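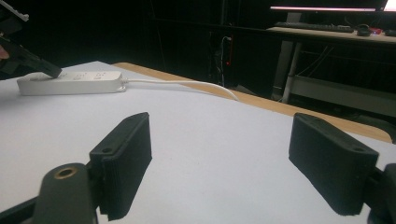
Power Where People Sit

The Stornside study center reopened on 26th July with new furniture on both floors. Dionysis Papadakis, who oversaw the refit, said the tables prompted the most debate.

"We wanted a white top and a wooden edge," he said. "Our visitors read for hours, and a pale matte surface is restful."

Built-in sockets were considered and set aside. The center uses white power strips placed on the tabletops – a choice Papadakis defends. "A strip can be moved or replaced in a minute," he said. "We ask only that the cord goes over the far side."

The Sistby branch will receive its tables in November.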